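Desk Clearing and Box Packing: Gallery

Notes and pictures by Telmo Cabello

Home > Workspace > Storage > Gallery

Pages in this gallery cover small-item storage on a standing work surface, using cardboard boxes with a hand slot in the end panel. The method is the one set out in the Pesdale storage notes: one box per surface, soft items and light containers only, no sorting into sub-boxes until the surface is clear. Captions are short. Measurements refer to our own test boxes at the Zulen office and will differ for other sizes.

Last revised 2018-03-08.

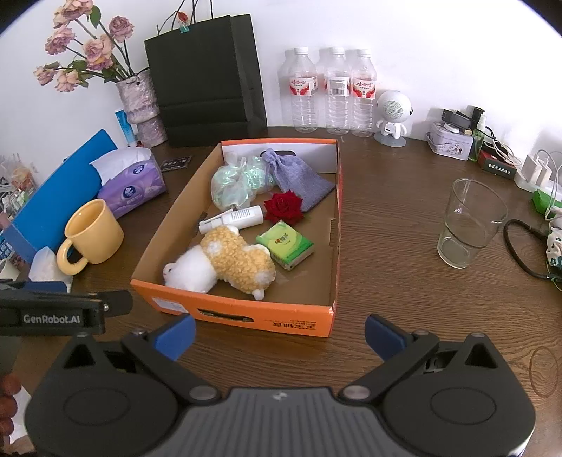

MIXED CONTENTS, OPEN BOX

Orange box on a brown wood-grain table, with a plain brown lining. The spray bottle is on its side, the plush sheep lies across the front left, and the pocket tissue pack is next to it. The drawstring pouch and the bagged item share the back. The rose head sits in front of the pouch.

The mug, the tissue box and the blue folder are outside the box. Ceramics are packed last or kept on the table. Folders go in a vertical file.

Notes on this layout:

Spray bottles should stand upright if the box is to be carried any distance. On its side is acceptable for a box that stays on the table. Check that the nozzle is turned to the closed position either way.

Plush items are useful as padding between hard items. Place them after the bottles, at floor level.

Flower heads, dried or artificial, crush at very low loads. Keep them on top, or move them to a rigid cup.

Our test boxes are 38 cm long and 28 cm wide. We limit the contents to 400 g per layer when the box is going on an open shelf. Bernd Diekmann uses a higher limit for floor storage, and his figures are in the April notes.

SOFT WRAP AND POUCHES

Film and fabric take up more room than their weight suggests. A sheet of decorative film dropped in as it comes can fill a quarter of the box. Gathering it at the middle gives a narrow neck and two loose ends, which is a workable shape for lifting but a poor one for storage. For long-term storage, fold the film flat along its length and lay it against the side wall.

Fabric pouches go in with the drawstring tucked inside. A trailing string catches on the hand slot when the box is pulled off a shelf. Pleated fabric holds its shape better if the pouch is laid lengthwise – folding it across the pleats leaves a crease.

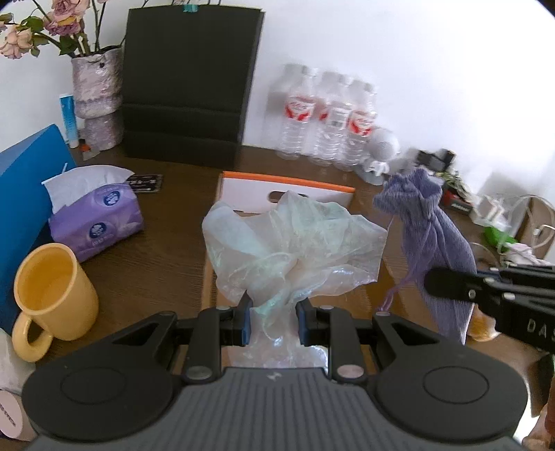
Film that has already been crumpled will not return to a flat sheet. Smooth it by hand from the center outward, accept the remaining creases, and roll it if it is going to be reused as gift wrap. Do not iron it. Kuhlmann sells a 25 cm card tube that suits short rolls, and the Vurkix clip keeps the outer edge down without tape.

Keep the hand slot clear on the inside. Wrap pressed against the slot gets pushed back by the fingers and tears along the cut edge. If the box has only one slot, turn that end to the front of the shelf and put the firmest item behind it, with a gap for the hand.

Related galleries: Vertical files – Shelf labels – Drawer liners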